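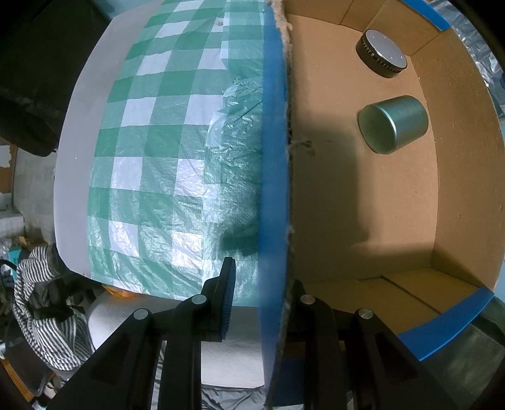 Rommont Checkered Tablecloth, green and white

The Rommont is a cotton tablecloth for the kitchen or the small dining table. The squares are teal green and white, and they are the same on every side, so you can turn the cloth when one end becomes tired. It goes well with plain plates and also with old plates that do not match.

We sell it from our shop in Omham, where Ysaline Joly chooses the fabrics and Bujar Georgiou does the hems.

Clear cover

With the cloth you can order a clear plastic sheet to lay over it. The sheet is folded for the post and shows creases when it is new. Please do not iron it. Spread it on the table in a warm room and leave it overnight, and most of the folds will relax. Small ones near the edges can stay longer. In the photo the cover is still crinkled.

The cover is cut to the same size as the cloth. If you prefer that it hangs over the border of the table, write this in the order notes and we will cut it larger for no extra cost.

Details

Fabric: 100% cotton, woven
Color: teal green and white
Seats: up to 6
Hem: double stitched
Cover: clear plastic, sold separately

Washing

Wash the cloth alone the first 2 times. Warm water is fine. Hang it to dry while it is still a little heavy with water, then it needs almost no ironing. The clear cover is only wiped, with a soft cloth and some dish soap. Bleach makes it yellow.

Sending and returns

Orders received before noon leave the same day. In November we are slower, please have patience with us. You can return a cloth which was not washed, and the cover if it was not cut to a special size.

From our customers

"I use it on a board over two trestles in the garden. It looks much nicer than the board." Moushumi Kodikara

"Good cloth, a bit stiff before washing. The cover took three days to become flat, then it was fine." Kavinda Weerasinghe

For other sizes or larger quantities, please write to Nazma Pathirana at the shop.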